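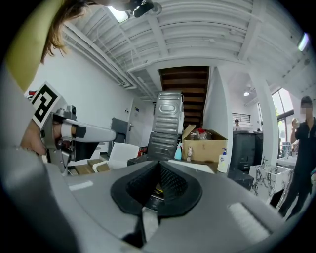 Re: Cleaning and repainting under exposed metal deck, Brurville unit

List archives > Building Interiors > October > Ceilings and services

October, 4:40 p.m.
Posted by Trevor Kershaw

Eifion Parri wrote:

> We have taken over the long unit at Brurville and the ceiling is exposed
> white corrugated deck with white structural beams. Cables and a narrow
> duct run along the left side toward the back. I have three questions
> before I ask anyone for a price.
>
> 1. The landlord wants the ceiling "freshened up" before spring. Can we
> wash it and leave it, or does it have to be repainted?
>
> 2. It is loud in there. People at the back hear every word spoken at the
> front. Would paint with a texture in it help, or do we need panels?
>
> 3. Is there any objection to hanging new data cable from the duct? It
> already goes where we want to go.
>
> Floor area is 1489 square feet. We can't close for more than a couple of
> days at a time.
>
> Eifion

Eifion,

I'll take these in a different order from yours. The cable question affects the painting, and the painting affects what you can hang for sound.

Cable first

Don't hang anything from the duct. Light-gauge duct is supported for its own weight and the air in it, and the hangers were spaced on that basis. Data cable weighs little when you put up the first few runs. Over the years other people add to it, no one takes the dead ones down, and the joints start to open. You then get a leak at a seam that can't be reached without dropping the cable. Most inspectors will write it up on sight anyway.

Don't tie to the existing cable either. If any of what is up there is power, the data has to be supported on its own and kept apart from it. Your electrician will know the separation your jurisdiction wants. I would ask for more than the minimum if the room allows it, which a straight run along one wall normally does.

What I would put in is a wire basket tray, narrow size, parallel to the duct and on the room side of it, hung on threaded rod from beam clamps. Clamp to the beams. Don't drill the beams, and don't put self-drilling screws up into the deck unless you have in writing what is above it. If it is a roof deck with insulation and membrane directly over, a screw that is a little too long goes into the insulation, and with bad luck into the membrane. I have had to pay for one of those. The water came down two bays away from the hole, which is typical of ribbed deck, as the low ribs work like gutters.

Our job at Jorano used 428 feet of basket in the same kind of room and it went up without one hole in the deck. Ivan Nechyporuk laid out the hangers from a scissor lift with a laser on the floor, marking the beam flanges in pencil. Allow a full day for layout if the beams are at irregular centers. Measure them all. The drawings for buildings like this are usually from a standard set and the steel was moved to suit on site.

Have the tray up before the painting if the tray is to be white, and after it if you want it left galvanized. Pull the cable after painting in both cases. Overspray on cable jacket is a nuisance: it hides the printed legend, and some jackets don't take kindly to the solvent.

Wash or repaint

You have to find out what the white is. There are three usual candidates and they behave differently.

Factory-finished deck: the coil was painted before it was rolled. The finish is thin, even, slightly glossy, and runs unbroken into the laps. It washes well. If it is sound, wash it and leave it alone.

Field-painted over primer: you'll find brush or roller marks on the beams, and paint bridging the laps and clip heads. Adhesion depends on how well the oil was taken off the steel, so test it.

Dry fall: flat, a bit sandy under the fingers, often with overspray on conduit and duct hangers. It does not wash. Water takes the face off it and leaves tide marks that show worse than the dirt did.

The test is simple. Pick a rib at the back where a mark won't matter. Wipe it with a white rag and plain water, then again with a little detergent, then rinse. If the rag comes up gray and the rib comes up clean, it will wash. If the rag comes up white, the binder is going and you are into recoating. Then do a tape test: score a small crosshatch with a knife, press tape on hard, pull it off quickly. Do that in at least one place on the deck and one on a beam. They may have been painted at different times by different trades.

If it will wash, work from a lift, along the ribs and never across them. A flat mop on a pole is fine for the low faces. The high faces need a narrow brush with a vacuum following it, dry, before any water goes up. Skipping the dry pass makes mud, and the mud runs along to the next beam and stays there. The top faces of the bottom flanges are where the real dirt is. Vacuum them twice.

Do the duct and the cable runs in the same dry pass, with a soft brush. No water on the cable.

If it needs recoating, the sequence we used at Castusard was:

1. Dry vacuum, ribs, flanges, duct and conduit.
2. Degrease by hand wherever the tape lifted.
3. Scrape and spot prime.
4. Mask the cable runs, sprinkler heads, detectors, labels and any dampers with access doors.
5. One coat of dry fall in eggshell, sprayed in two directions.
6. Walk the floor with a lamp held low and mark the misses.
7. Second pass on the misses only.

Step 5 needs the two directions. Sprayed from one side only, the far walls of the ribs come out bare, and you see it as striping when you stand at the wrong end of the room. Count ribbed deck as more surface than the floor plan suggests when you order. The multiplier depends on the profile, so take a piece of string, run it over one full rib and back to the flat, and compare that with the straight distance. Give the painter that ratio with your floor area. If he quotes from the floor area alone, he'll run short on the second day and you will end with two batches of white.

On white: get the number off the old can if there is one. If not, paint the whole field up to a beam and stop there. A change of white halfway along a bay can be seen from the door. At a beam it is lost in the shadow.

Your couple of days is enough for one of these operations at a time. I would not try to get wash, prime and spray into one closure. Dry fall puts dust on every horizontal surface under it, including the ones you thought were covered. Sheet everything, tape the sheets to each other, and budget a cleaner for the morning after.

Noise

Textured paint won't do anything you can hear. The texture is much too shallow for speech frequencies.

Bare deck is a hard reflector and the ribs scatter a little, mostly at the upper end. With a hard floor below it the sound just keeps going until it finds something soft. You need absorption, and in a room of that floor area you need a fair amount of it.

Options, in the order I would look at them:

Vertical baffles hung between the beams. Both faces work, they leave the sprinklers and lights mostly alone, and they come down easily when someone needs to get to the duct. They collect dust along the top edge. Vacuum them when you do the flanges.

Horizontal panels, flat under the beams. Neater from below and worse for everything else. Your sprinkler contractor has to approve the layout and will probably move it.

Rib inserts. These only work well with perforated deck. Yours may or may not be perforated, you would need to get up close to it. In solid deck they still absorb at the exposed face, but the face is small.

Spray-on fiber. Works, cannot be cleaned, comes off in pieces when the next person puts a clamp through it. I won't specify it over any room where people make or assemble things.

For baffles the last comparable room took 986 square feet of panel, counting both faces. That was Ebrahimi, and the complaint there was the same as yours, speech carrying from one end to the other. Edin Mladenović took readings before and after with the furniture left in position. I'd ask you to do the same. A reading in a stripped room tells you about the stripped room. If he still has the sheets he may post them.

Put the first baffles where the talking is, at the front in your case, and live with them for a while. It is cheaper to add a row than to relocate one. Run them across the length of the room if you can, so that sound traveling front to back meets the faces. Keep them clear of the duct side by enough to get a ladder and a person in — whoever has to rebalance that duct will otherwise take your baffles down and stack them on the floor.

Loads: a baffle weighs little, but ask anyway. Your landlord should have a figure for what can be hung from the steel. Hang from the beams here too, with the same clamps as the tray. Jamie Blackburn had a row of nine go out of level on cable grippers that were never set properly, so specify a positive lock and have each one pulled by hand before the lift leaves.

Order of work

Tape test and rag test. Find out what is above the deck. Tray hangers and tray. Vacuum, then wash or coat. Pull cable. Baffles last, after the coating has stopped smelling. Fabric-faced panels hold solvent odor for weeks.

Send me the rib dimensions and the clear height to the underside of the beams and I'll work out the rod lengths. I also need to know which way the duct is supported, strap or trapeze. If it is trapeze there may be room for the tray beside it on longer members, subject to whoever owns the duct agreeing in writing, and that would save you a line of clamps.

Trevor

Related messages in this list

Rust bleed at deck laps after washing
Beam clamp or purlin clip: which for light tray
Re: Dry fall over old alkyd, adhesion results
Baffle spacing with pendant sprinklers
Removing abandoned cable before a ceiling repaint
Re: Striping on ribbed deck under low side light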